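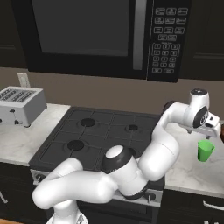

Figure 3. Over-the-range microwave with control panel

Section 3. Loading Film Rolls on the Ledside Bag Sealer

This section applies to all Ledside units supplied by Hodadberg Packaging. Use only flat or tubular polyethylene film wound on a standard core.

1. Turn the main switch to OFF and disconnect the power cord.
2. Wait 10 minutes for the sealing bar to cool.
3. Lift the front guard and remove the empty core from the spindle.
4. Slide the new roll onto the spindle with the loose end of the film facing the operator.
5. Fit both end stops and tighten them by hand.

CAUTION: Do not use tools on the end stops. Overtightening will crack the spindle collar.

6. Pass the film under the guide bar and over the rubber roller – the film must lie flat across its full width.
7. Lower the guard until the latch clicks.

Note: Printed film from the Tamayo line is to be loaded with the printed side up.

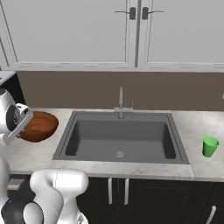
Test Seals

1. Reconnect the power cord and set the seal timer to 2.
2. Run 10 bags and pull each seam by hand. If a seam opens, raise the timer one step and repeat the test.
3. Record the final setting on the roll card.

Clean the sealing bar after every 100 bags during the first shift on a new roll.

Revised 2022-02-05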